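Brillex Gouache Set, 18 Half Tubes

Reading time: 2 minutes

Brillex is a matte gouache for artists and illustrators who work on paper and board. The paint is made by Amegashie in small batches, and each color is ground longer than in our student line, so it goes on smooth also with a dry brush. You can thin it with water for a wash, or use it thick and cover a dark ground in one layer.

The set has 18 tubes of 12 ml. We chose the colors together with the illustrator Senga Laing, who asked for two whites: one for mixing and one for the last highlights. There is no ready black in the set. She mixes her dark tones from Prussian blue and burnt umber, and on the inside of the lid we printed her mixing chart.

Gouache stays open to water after drying. This is good for correcting, but please let a layer dry fully before you put the next one, and do not rub. If you want a layer which does not move any more, mix in some drops of Plinuria medium. It makes the surface a little more satin, so try it first on a spare sheet.

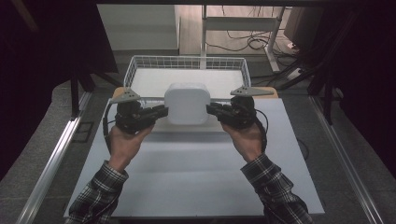
White box held from both sides over the white board.

For paper we advise 300 gsm, hot pressed or with light grain. On thinner sheets the paint can crack when the paper bends. Soft synthetic brushes work better than bristle, and a flat one is very useful for even backgrounds. Tubes should be closed well after use. If a tube became hard, cut it open and put the paint in a pan, it will come back with warm water.

Details
Item number: 1158
Content: 18 x 12 ml
Finish: matte
Binder: gum arabic
Weight with packing: 482 g
Single tubes: available in all colors of the set

From our customers

"I use it for poster sketches and the flat areas come out without stripes. The yellow ochre is a bit more red than what I had before, but I got used to it." Shirley Bouchard

"Very good covering. I would like a bigger tube of white, because I finish it first." Maarten Postma

The bigger white, 40 ml, will come in April. Until then you can order the small one as single tube. Questions about colors and mixing are answered by Sabina Selvanayagam in our shop in Flemunside, every morning until noon.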